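Dish scrubbing arm, grip keeps pinching the sponge
Home and Shared Shop Builds > Arms and grippers 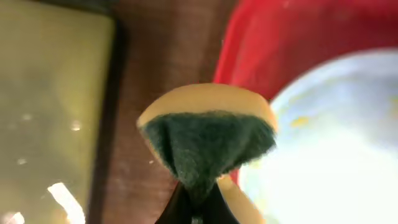

Wrist cam view, sponge in the gripper, plate behind it.

tarnville_lee
Posted 21/07/2018

Continuing from my June thread, which got locked when the forum moved. The arm is the same one, on the bench at the Tarnville shared shop. New since then are the fingers, black and fairly slick, and the wrist camera is on a shorter bracket.

The job is to pick up a two-sided sponge, green side out, and wipe a plate. Picking it up is fine. My problem is what the grip does to the sponge. The bottom bunches up where the finger clamps it and one lobe of the foam pushes out to the side. The green pad gets drawn down into a funnel, so the part I want flat against the plate isn't flat. The pad is fraying at the sides too.

I'm closing to a fixed position, no force reading. The servo driver is an Abera board and I have it capped at 60 percent. If I go lower the sponge turns in the fingers once it drags on something.

What are people using to hold soft things? I would like to keep two fingers.

Leanne Ackroyd

ginness_road
You're holding it by the end. Grab it across the middle and most of that goes away.

tarnville_lee
Then the fingers hit the plate before the sponge does. I tried it on the flat part of a plate and it was OK, but at the rim it knocks every time.

bevtapley
Fixed position close is going to give you this with any foam. Get a current reading off the servo and stop when it climbs. The Abera board has a sense pin. It's noisy but if you average it you can use it. I read mine at 300 samples a second and keep a running average of the last 60.

Glue something grippy on the fingers as well. Slick fingers mean you squeeze harder to get the same hold. I used strips cut from a bike tube.

Beverley Tapley

oldsolder
I would skip the current sensing. I spent most of a winter on it and a spring in the finger did the same job in an afternoon. Foam is so soft that the current barely moves until you have already crushed it.

bevtapley
Depends on the gearing. Mine moves plenty. What ratio were you running?

oldsolder
Don't remember. It was a Lernum gearmotor, the long one. High ratio, very slow.

bevtapley
That would do it. With that much gearing you lose the small loads in the friction. Leanne's is a hobby servo with the stock gears, so I'd still try it first. It costs her one wire.

m_pardoe
Different question. Why hold the sponge at all? Bolt a sponge holder to the wrist and take the gripper off. Dish wands with a clip-on head are cheap and the backing plate keeps the pad flat.

tarnville_lee
I want the gripper free to pick up the plate afterward. With a fixed wand I need a second arm or a tool changer, and I have the money for neither.

m_pardoe
Then print a handle. A block glued to the yellow side, with flats where the fingers go. The arm picks up the block and the sponge never gets touched.

ginness_road
+1 to the block. It also fixes the end grip problem because you can put the flats wherever you want.

oldsolder
It does, but then it only works with sponges that have a block on them. If the point is to learn to grip soft stuff, that's dodging it. If the point is clean plates, sure.

m_pardoe
She said the job was to wipe a plate.

tarnville_lee
Both, I suppose. I'll do the block first so the wiping path can be worked out, then go back to the bare sponge with Beverley's current reading.

One more thing while people are here. The camera holds focus on the sponge and the plate behind it is soft. There are faint yellowish smudges near the edge that I can just make out. I was hoping to use the same camera to decide where to wipe. Is that going to work?

bevtapley
Not with the sponge in front of it. Back the arm off, put the sponge down, look, then pick it up again. Or hang a second fixed camera over the sink and leave the wrist one for gripping. Lock the focus on both if you can.

ginness_road
Watch your lighting too. White plates go very bright and pale smudges will wash out. I turned my exposure down a lot and hung a diffuser over the lamp.

oldsolder
Agree with both of those, for once.

tarnville_lee
Thanks. Block is drawn up, 2 mm chamfer on the corners so it seats itself if the pick is a little off. The shop printer is booked until Monday. Does anyone know a glue that sticks to foam and survives hot water?

m_pardoe
Silicone sealant, the aquarium kind. Rough up the print first and give it a full day under a light weight.

bevtapley
Silicone is fine on the print but I've had it peel off foam. I'd put two slots through the block and run a zip tie around the sponge, heads on the yellow side. Then you can change the sponge when the pad wears out.

tarnville_lee
Zip ties it is, I have a bag of them. Adding the slots now.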